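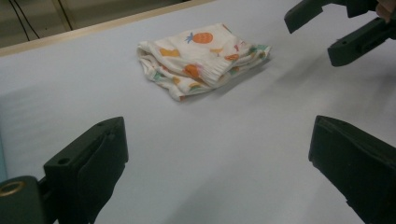

3.2 Match-day routine and travel

The second part of the study looked at how players in semi-professional soccer spend the hours before an away game. Most earlier work on preparation in this group deals with the warm-up, the hour in which the coaching staff has the players under its eye. The longer stretch between waking up and arriving at the ground has had less attention, partly for practical reasons. Players at this level often live at home, many have jobs or classes, and the club does not see them until the bus leaves.

We followed two clubs, referred to by the names of their home grounds, Sorkau and Prins. Sorkau plays in front of a regular crowd of around 3,000 and travels by hired coach to every away game. Prins is smaller and travels by coach only when the trip is long; for shorter trips the players share cars. Both clubs train in the evening and both had the same head coach in place for the full season. Neither club had a written match-day plan before the study began.

Players filled in a short diary on the morning of each away game and again on the bus or in the car. The diary asked for time of waking, time and content of meals, any naps, any physical activity, and a rating of how ready the player felt to play. It took a few minutes to complete. Diaries were collected by the team manager at the ground and passed to the second author, who entered them by hand. Entries that were missing the readiness rating were left out. After this step 2,010 entries remained.

Travel time was taken from the driver's log where there was a coach and from the team manager's notes where there was not. In the second case we used the arrival time of the last car, as the warm-up could not start before then. Kickoff times came from the league's published schedule and were checked against the referee's report.

Sleep and meals

Waking time varied more between players than between game days. A player who woke early for one away game tended to wake early for all of them, and this held whether kickoff was in the afternoon or the evening. Players with small children at home woke earliest and also reported the most naps during travel.

Breakfast was eaten at home in nearly all cases. The second meal was less regular. At Sorkau the club arranged a stop on longer trips, usually pasta or rice with chicken at a roadside restaurant. At Prins the players brought their own food, and the diaries show a wide spread, from a full cooked meal to a banana and a cereal bar. Goalkeepers at both clubs ate later than outfield players. We have no explanation for this beyond the remark of one goalkeeper that he had always done it that way.

Readiness ratings were lower when the last meal was taken less than 2 hours before kickoff. The difference was small, and it was found mainly on the longest trips, where a late meal usually meant that traffic had held up the whole day. It would be wrong to put the lower ratings down to the food alone.

Rest during travel

Napping on the way to the ground was common. Of the players who took part, 67 reported at least one nap during travel over the season. Naps were more frequent on the coach than in cars, as would be expected, and more frequent before evening kickoffs. Most were short. Players who napped did not rate themselves as more ready than those who stayed awake, but they did report feeling calmer on arrival.

Several players wrote in the comment box that they did not sleep but closed their eyes or listened to music. We did not count these as naps. The same box was used for complaints about the seats, the temperature on the coach and, at Prins, the driving of particular teammates.

Light activity in the morning

No training was scheduled on the morning of away games at either club. Even so, many players did something on their own. Walking was the most common activity, followed by stretching at home. A few went for an easy bike ride, and some had worked a morning shift. We had not planned for the last group when the diary was designed. Work on their feet, in a store or a warehouse, was entered by some players as physical activity and by others not at all. From January on, the diary included a separate line for work, and the comparison between working and non-working players uses only the entries made after that change.

Players who had worked before travel rated their readiness slightly lower than those who had the morning free. The gap was larger at Prins. Since Prins also had more players working on game days, we cannot separate the effect of the job from that of the club.

Interviews

At the end of the season the first author, Tsz-kin Tsao, interviewed players and staff at both clubs. The interviews followed a fixed list of topics but the order was left open. Sem Verschueren, who kept the diary records, sat in on the interviews at Prins and took notes.

Players at both clubs said that they liked having a free morning and did not want the club to fill it. What they asked for was earlier notice of the departure time. At Prins this was sometimes sent out only the evening before, and players with jobs found it hard to swap a shift at that point. Staff were aware of the problem and said it came from uncertainty over who would be driving. At Sorkau the departure time was fixed when the coach was booked, and the subject hardly came up.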